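Tea towels from a spare room

The founder of Grusach started printing tea towels in April, in a spare room with one window and no sink. "I carried every screen down to the bathtub to rinse it," she says, laughing. "My knees were blue for months!"

Her first design, a row of fat little radishes, sold out at a street market in three hours, and she went home and printed until two in the morning. These days she has 146 designs in the drawer, and she can tell you which ones her mother hates.

What she loves most is color. She mixes all her own inks, and she'll happily spend a whole afternoon chasing one green. "There's a green on old garden chairs — you know the one, a bit chalky — and I've never quite caught it," she says. "I get close and then it dries and it's gone again."
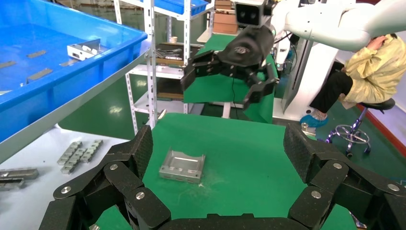
The linen is another story. She tried cotton first and found it took the ink well but went limp at the sink. Then a shop called Domínguez offered her the end of a roll, and she was hooked. "You wash it and it gets better. You wash it again and it's better still!"

Last year she sold 1,750 towels, most of them to people who wrote back to say they couldn't bring themselves to dry a plate with one. She'd like them to get over that. "Please, spill things on it," she says. "Mine has beet juice all down one side and I love it."

Next up is a set of pears, if she can settle on the yellow.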